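Vodness Base Project: progress report to the fund
Reporting period: February to date
Submitted July 21, 2021

1. Status

The grant supports the opening of a turboprop base at Vodness by Nikolovski, with a first route to Werwood. Two aircraft are to be based there. Work in the period covered stand allocation, the passenger handling system, crew facilities, winter operations planning and the draft timetable. The stand plan is complete and has gone to the airport for signature. The handling system is behind plan. All other items are within the dates agreed in the offer letter.

No change to the total grant is requested. A move of money between two budget lines is set out in section 7 and needs the fund's approval before the next claim is made.

2. Stand plan

Both based aircraft will park overnight on the northern apron. The stands there are self-manoeuvring, so no tug is needed for a normal departure. The earlier plan placed one aircraft on the southern side, next to the fuel store, and depended on a pushback at the start of every day. Moving it north removes the cost of a tug and a driver from the early shift.

The drawback is walking distance. Passengers will reach the aircraft on foot from gate 2 along a marked path, and the path crosses the service road. The airport has agreed to a staffed crossing point whenever boarding is under way. Lighting along the path was measured after dark and meets the airport's own standard except at the bend beside the de-icing store, where one extra column will be put in. The column is on order and the base for it has been dug.

Ground power is available at both positions. The older of the units has been serviced and its cable replaced.

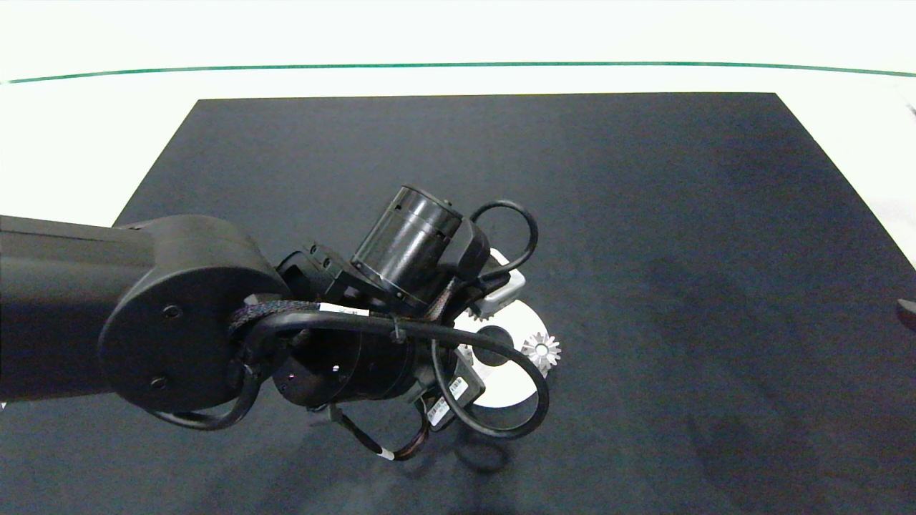 Comment received on the draft of this section: the plan assumes that both aircraft are always away before the mid-morning freight arrival, and a late first departure would leave the freighter waiting on the taxiway with nowhere to go. The point should be answered before the airport signs.

We accept the comment. The plan now includes a fallback in which the freighter is sent to the southern apron if either northern stand is still occupied. The freight handler has agreed to this in principle and has asked for notice of 33 minutes, which the tower considers workable. The wording has been added to the stand plan as an appendix.

3. Passenger handling system

Gakari is the departure control system chosen for the base. It covers check-in, bag tags, boarding and the load sheet. Installation at Vodness finished on time. Installation at Werwood was held up by the age of the network in the check-in hall, and the desks there had to be given a separate line back to the equipment room.

Acceptance testing at Vodness was run against the full script. Check-in, seat changes and boarding passed at the first attempt. The load sheet did not. When a passenger was moved between seating zones after the bags had been closed, the system kept the old zone weight and the trim figure was wrong. The error was small in every test case, but the load sheet is a safety document and the item was failed. The supplier issued a correction, which passed at the second attempt and was then tested again with mixed adult and child loads.

Werwood has been tested only as far as boarding. The remaining items are the load sheet, the loss-of-line procedure and the handover of transfer bags. We expect to finish them within four weeks. Until then a paper load sheet will be used for all training turnarounds at Werwood, and staff have been trained to fill it in.

4. Turnaround trials

Trials were run at Vodness with an aircraft borrowed from the Nikolovski main base between scheduled flights. Each trial covered arrival on stand, unloading, cabin clean, fuelling, loading, boarding with staff standing in for passengers, and door closure. Fuelling was simulated on all but the last run.

The slowest element was the bag hold. The door on this type opens upwards and the belt loader has to be kept back until it is fully raised. The crew used in the early runs came from a jet operation and brought the loader in too soon, then had to reverse it. After a short briefing the problem did not come back. The cabin clean was finished well before fuelling in each run, so no change is proposed to the number of cleaners.

The target turnaround in the offer letter was met on the last two runs. It was missed on the earlier ones, and the timings for all of them are in the file sent with this report.
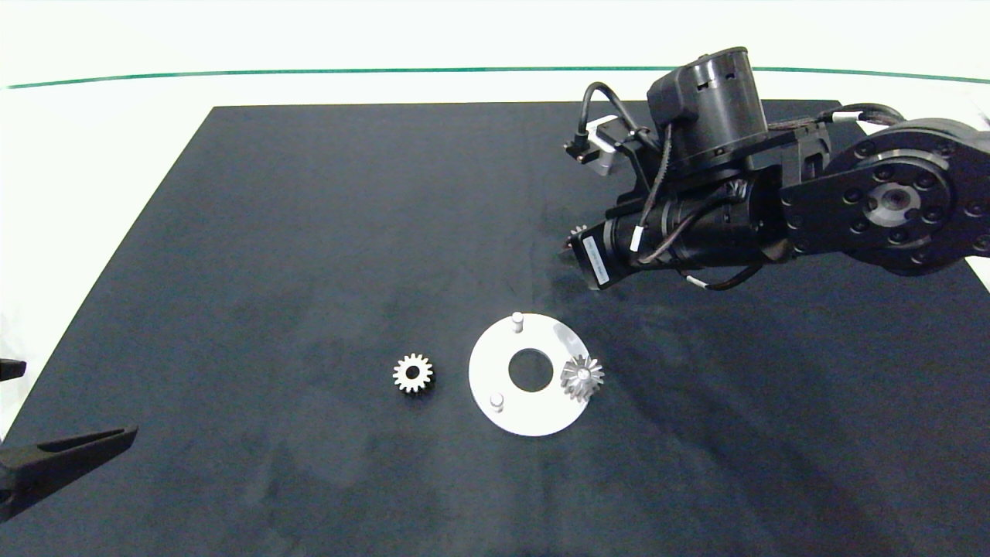

Can the timetable be kept if one aircraft is out of service?

Only in part. The remaining aircraft can fly the early and late services to Werwood, and the midday service would be cancelled or flown by a chartered aircraft. The main base has said that a spare can normally be brought in before the following morning, and the disruption plan has been written on that footing.

5. Crew and engineering

Recruitment of cabin crew is complete. Of the pilots, all captains are in post and six first officers have been offered contracts. Type training is booked at a simulator away from Vodness, and the cost of travel and hotels is higher than in the bid, as described in section 7.

The crew room is on the upper floor of the old terminal. It has been painted and fitted with lockers, a briefing desk and a printer. The heating is slow to respond and an electric heater has been allowed for in the winter budget.

Line maintenance will be done overnight on stand in good weather and in the shared hangar when shelter is needed. The hangar agreement gives the base one position. Access for a second aircraft is by request, with no guarantee. Heavier checks will stay at the main base and aircraft will be rotated to meet them. The spares list for Vodness has been cut down after a review of actual use over the past year; wheels, brakes and the more common cabin items remain on it, and propeller parts will be sent on demand.
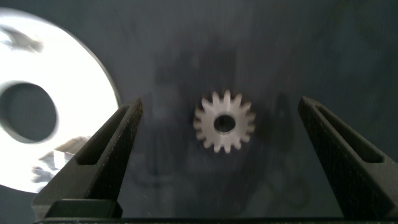 Fig. 3. White spur gear.

6. Winter operations

Vodness has more frost mornings than Werwood and both based aircraft will start the day there. The first two departures are close together, and with a single de-icing rig the second would be late on any morning when both aircraft need treatment. Three remedies were looked at: a second rig, a wider gap between the departures, and wing covers fitted overnight.

A second rig was ruled out on cost. Wing covers are cheap and work well against frost, but they take time to remove and are awkward in wind. The chosen answer is to widen the gap between the departures in the winter timetable and to keep a set of covers for still, clear nights. The fluid store is large enough for the expected use. The drain beneath the de-icing position was inspected and needs its filter changed before the season starts.

Snow clearance remains with the airport. The priority order puts the runway first, then the main taxiway, then the northern apron. We asked for the passenger path to be added to the written order, and that has been done.

7. Budget

Spending is below the profile in the bid. The main cause is the late work at Werwood, where the supplier's final invoice is not yet due. We ask the fund to agree a move from the ground equipment line to the training line. The tug is no longer needed under the revised stand plan, and the sum set aside for its hire covers the added travel and hotel cost in full. The claim for this period has been prepared without the move so that it can be paid while the request is being considered. 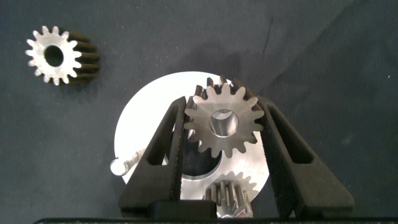

Encarnación Cantero

8. Work in the next period

Finish acceptance of Gakari at Werwood, including the loss-of-line procedure.
Obtain the airport's signature on the stand plan and its appendix.
Put in the lighting column at the bend and measure the path again.
Complete type training for the first officers and begin line flying under supervision.
Change the drain filter at the de-icing position.
Publish the winter timetable with the wider gap between the first departures.

The main open risk is the shared hangar. If both aircraft need shelter on the same night, one will have to be worked on outside or flown to the main base. The hangar owner has been asked for a price for a second guaranteed position in the winter months, and the reply will be passed to the fund when it arrives.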